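27 Nov 2021

Visit to the Vemano open day, Fostville, with Melaniia Palamarchuk. We paid at the door and went straight to the play kitchen table.

## Table 3

White top with small dark holes. The plate is pale lavender, with a red ketchup bottle laid on it and a light blue cup to the right. A peeled banana and an orange slice sit below the plate – the colander, pale green and oval, is further left.

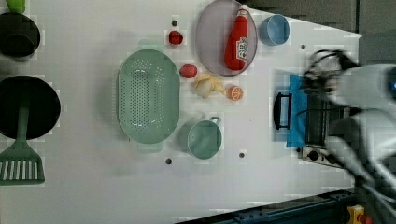
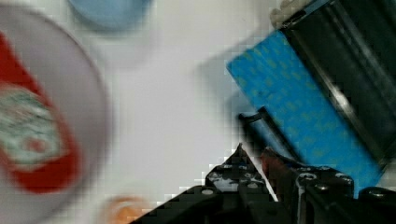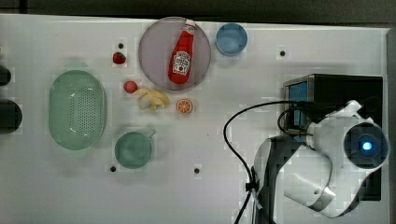
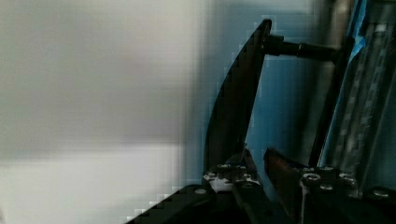 ## Stock and prices

- Catalogue: 734 lines, of which 100 are kitchen pieces.
- Minimum order: 400 pieces, mixed colours allowed.
- Negri supplies the cartons. Esko Ahonen quoted delivery to Batlow in July.
- Cups are sold singly, plates in packs of six.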